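Session 6 – Sleep Habits, Light and the Evening Wind-Down
Notes for the Wuvstead evening course in everyday health

Okay, so last time we got as far as caffeine, and I promised we'd get to light. I used to think bedtime was the part of the day that mattered most for sleep. These days I put morning first! Your body clock takes its main cue from daylight, so getting outside soon after you wake up (even under a gray sky) helps set the time you'll feel sleepy that night.

My own routine is pretty dull. I walk for 20 minutes before breakfast, no sunglasses, no phone. On dark mornings I sit by the kitchen window with my coffee instead, and I can tell you it's a poor substitute – but it beats staying in bed with the blinds down.
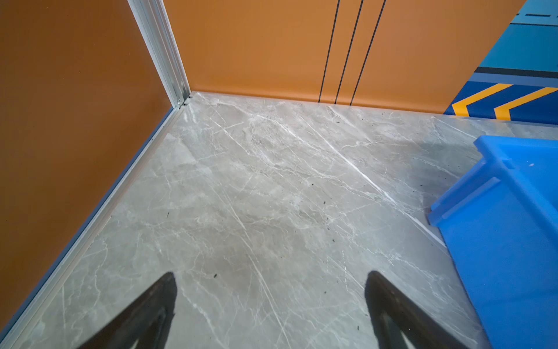 Fig. 1. Marble-patterned floor and orange wall panels.

Now, evenings. Dim the lamps an hour or so before bed if you can. I don't ask anybody to give up screens completely, I'd be a terrible hypocrite (I watch cooking shows), but do turn the brightness down and stop reading work email.

A few of you asked about naps. Keep them short and keep them early. If you're lying awake at night and napping at four in the afternoon, drop the nap for a couple of weeks and see what changes.

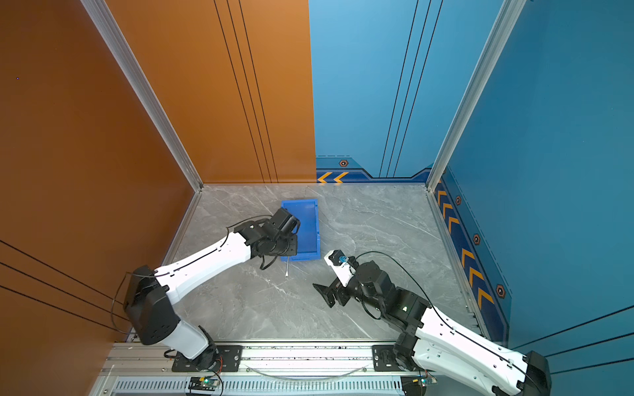
The same goes for sleeping in on your days off. An extra half hour is fine, but three hours shifts your clock, and then you're wide awake when you want to be drifting off. Pick a wake-up time you can live with all week and build the rest around it.

For next time, please fill in the sleep diary on page 161 of the course binder. Write down when you got up, when you first went outside, and any naps. Don't fuss over exact minutes – a guess is fine! And if you snore heavily, or you've been sleeping badly for months, please talk to your doctor as well as coming to my class.

Herosik Health Courses, Stultport | Contact us | © 2021 | Back to top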